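Wanted: people who don't believe the brochure
Paid product reviewers, robot picking kit – Tretside test shop
Posted 24 July 2023
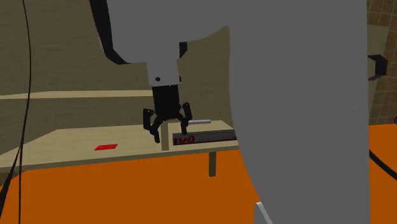 We are a small outfit that tests automation gear for buyers who can't afford to get it wrong. Most of our readers run packing rooms, repair benches and small warehouses. They get sales calls every week from someone promising that a robot arm will pay for itself before the lease is up. Sometimes it does. We would like to know when.

The product up for review is the Grodico Parisi, a kit sold as a bundle: arm settings, two-finger gripper, simulation package and a planning tool that is supposed to let a shop try out its own picking jobs on screen before buying anything. The sales pages say a person with no robot background can set up a working pick in 60 minutes. We have read that kind of sentence before. We have also watched good mechanics give up on "no background needed" software by lunch.

So we need 12 reviewers with different kinds of work behind them.

What you would do

You get access to the kit and a list of picking and placing jobs on a table: flat things, tall narrow things, long boxes lying near an edge. You set each job up yourself, first in the simulation and later on the real arm at our shop. You write down what you tried, what the manual told you to do, and where the two parted ways. If the gripper does fine on screen and drops the same part in the shop, we want that in plain words. If it works, we want that too, and please don't make it sound grander than it was.

Each reviewer does 2 sessions at Tretside and the rest from home. The home part needs a decent computer. Grodico says any office laptop will run the simulation. Bring us yours and we'll find out.

Who we're looking for

Pickers, packers, machinists, bench techs, shop teachers, people who order parts for a living. You should be comfortable using your hands and annoyed by bad instructions. Half the places are for people who have never touched a robot. For the other half, some time with an arm of any make is enough, and we don't care about certificates.

Please don't apply if you sell, install or train on automation equipment, or if you've been paid by Grodico in any form. We will ask, and we will ask again before we publish.

Pay and terms

$70 per hour, including the hours you spend stuck. Travel to Tretside is paid on top – keep your receipts. We buy the kit at list price, and Grodico does not see the reviews before our readers do. Your name goes on your notes only if you want it there.

You may have seen our report on the Resus bin picker in January. Several readers told us it was too harsh. A few told us it was too kind, mostly the ones who had bought it. We expect the same mail this time and you won't have to answer any of it.

How to apply

Write to Carola Engelhardt through the contact form on this site. No resume. Tell her what you do for work, one tool or machine you were sold that didn't do what was promised, and how long it took you to be sure. One page at most. If you think the Parisi is probably good, say so and tell her why – we have plenty of doubters in the office already.

Everyone who writes gets a reply. Sessions are booked once all places are filled, and we'll work around shift schedules where we can.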